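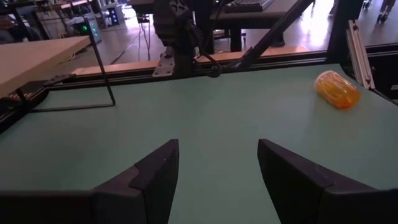
Orange tubs, green table: notes on a storage change

Mon 13 May

I have been moving the small parts in the workroom out of cardboard trays and into screw-top tubs. The job has taken longer than planned and is still not finished. These are my notes so far, mostly for my own use when I do the second half in August.

The old system was 200 shallow trays in a Drulton rack, each with a paper label stuck to the front lip. It worked while the contents were few. Once a tray held more than one size of screw the sizes mixed every time it was pulled out, and the labels fell off in warm weather. I made one full count before emptying the rack and got 1,945 pieces, excluding washers, which I weighed. I will not be doing that again.

For the replacement I wanted a round container, see-through enough to identify the contents from outside, with a lid that could be undone with one hand. I bought three types and used each for a fortnight.

The first was a clear square pot from Brilia. It stacks well and wastes no shelf space. The lid is a snap fit and needs two thumbs. Small washers collect in the corners and have to be tipped out. Rejected for fixings, kept for cable ends.

The second was a tall clear tube with a push-in stopper. Good for drill bits and useless for anything else. If the stopper is tight enough to hold, it comes out with a jerk and the contents follow it.

The third was a ribbed cylinder in translucent orange plastic, sold by Jorniston in boxes. This is the one I have settled on. The ribs give a decent grip with dusty hands. The tint is a nuisance in one respect: brass and zinc-plated screws look much the same through it, so the label has to state the finish. Thread length and head type can be judged well enough from outside if the tub is held up to the window.

Its one real fault is that it rolls. Stood on end it is stable, but a tub put down in a hurry tends to go down on its side, and a half-full one does not roll evenly. The load shifts, it stops, then it sets off again. On the old bench, which falls slightly to the front, they ended up on the floor. On the green table they mostly stay where they are put. I checked the top with a spirit level along both directions and shimmed one foot by the thickness of a piece of card.

I have considered gluing a flat to each tub. A strip of plastic along one side would stop the rolling completely. It would also prevent them fitting the round holes in the shelf insert, so for now I am leaving them alone.

The colour of the table has turned out more useful than I expected. It is a pale green, towards teal, and an orange tub on it can be found from the doorway. So can a dropped black grub screw. Zinc is harder, particularly towards the far edge in the afternoon when there is some shine on the surface. I did try a white sheet laid over the top and took it off again after two days, as it crept whenever anything was slid across it.

Labelling. I am using a Dekker label printer with the narrow tape. Labels go lengthways, between the base and the lid, with the size first, then length, head, finish. They do not sit perfectly on the ribs. Pressing them down with the back of a spoon helps. Labels on lids were a mistake, because lids get swapped. I found two pairs swapped in the first week and relabelled all of them.

Filling. I fill to two thirds. Any more and a finger cannot get in to pick out a single item, so the tub has to be tipped. Any less and the shelf runs out. The larger coach screws do not fit at all and have stayed in their tin.

Progress to date is 178 tubs filled and labelled. What remains is the electrical stock, the rivets and a box of mixed springs which I have opened twice and closed twice. The total will go to over 2,000 pieces once the electrical stock is in.

Working rule for the table: one tub out at a time. It goes back on the shelf before the next comes down. I have broken this several times, and each time I have had to sort M3 from M4 afterwards with a gauge.

Still to do:

Second shelf insert, with holes cut slightly larger than the first, as three tubs bind.
Spare lids. Jorniston do sell them separately, but only in black.
Find out whether the orange plastic tolerates white spirit before anything oily goes into it. I have put an offcut of one lid in a jar and will look at it next week.
Decide about the springs.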